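5.3 Utensil sorting

Of the chores in our suite, putting the utensils away was the one we expected to finish early and write up briefly. The rules fit on an index card. Utensils lie on a kitchen table, a holder with two compartments stands at the far end, and everything has to end up in the holder, chopsticks on one side and the rest on the other. A child of six can do this, and will, if paid.

We collected 1,941 demonstrations with the hand-held grippers described in Section 3 and trained the Vindlow policy on all of them. Training followed the recipe used for the towel and jar tasks, apart from a smaller crop near the fingertips, which Mensah (our earlier policy, retained as the baseline) does not have. The evaluation comprised 81 table layouts that neither policy had seen. A layout counted as solved only if every utensil was in the correct compartment at the end of the time limit. We gave no partial credit, a decision the first author now regards with mixed feelings.

Failures fell into a few recognizable types, and their order surprised us. We had worried about the spoon. A shiny bowl throws highlights around, and highlights had been a nuisance throughout the jar task. In practice the spoon was the best behaved thing on the table. Its bowl is wide, its handle lies a little clear of the surface, and the policy learned to take it by the neck and carry it off without fuss.

Chopsticks were another matter. A single chopstick with space on both sides is an easy grasp, and Vindlow seldom missed one. Several chopsticks lying side by side present the policy with what looks like one rather wide object, and it responded accordingly: it closed on the bundle, lifted whatever happened to stick, and dropped the remainder on the way. The pads are softer than the gaps are wide. Human demonstrators get past this by nudging the outermost stick away from its neighbors before grasping it, a motion so small that two of our annotators had left it out of their labels altogether. Mensah never learned the nudge. Vindlow learned it and then applied it generously, including to forks.

Figure 6 shows a layout from the demonstration set, with both kinds of chopstick problem on the same table. The light wooden ones are packed together beside two darker ones, while a black one lies apart from the group with the fork next to it.

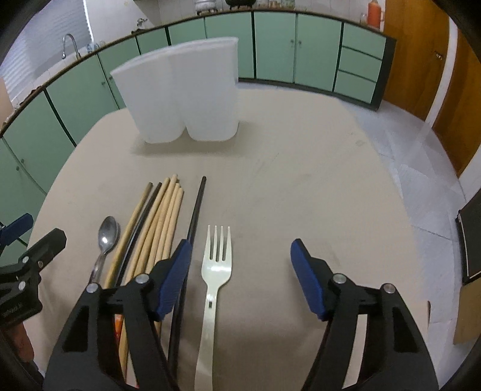

Figure 6. Utensil sorting, viewed from the hand-held gripper. The two-compartment holder stands toward the far end of the table; the fork lies between the open jaws.

Insertion was the second large source of failure. The holder is light and narrows toward its base, so a utensil lowered onto the rim can tip the whole thing over. Demonstrators correct for this by reflex, often with the other gripper, and seem unaware of having done so. When we asked Nana Abugri, who recorded many of the sessions, how she steadied the holder, she replied that she didn't. The recordings disagree with her.

The notch between the compartments caused a smaller, more irritating problem. Mensah in particular would aim for the exact middle, which is neither compartment, and wait there. We watched one such pause run to the time limit. Raising the weight on the final approach cured most of it, at the price of a faster and less dignified descent.

Speed deserves a word, as it is usually left to the supplementary video, where it can be multiplied by 4. The time limit was 900 seconds per layout. Kirsten Østergaard, asked to supply a human reference, cleared her first table while still explaining that she would need a minute to get ready. We do not report this as a baseline.

On the question raised in Section 1, then, our answer for utensils is a qualified yes for anything lying by itself and a plain no for anything with close neighbors — a description that covers the contents of most kitchen drawers. Section 5.4 turns to the drawers.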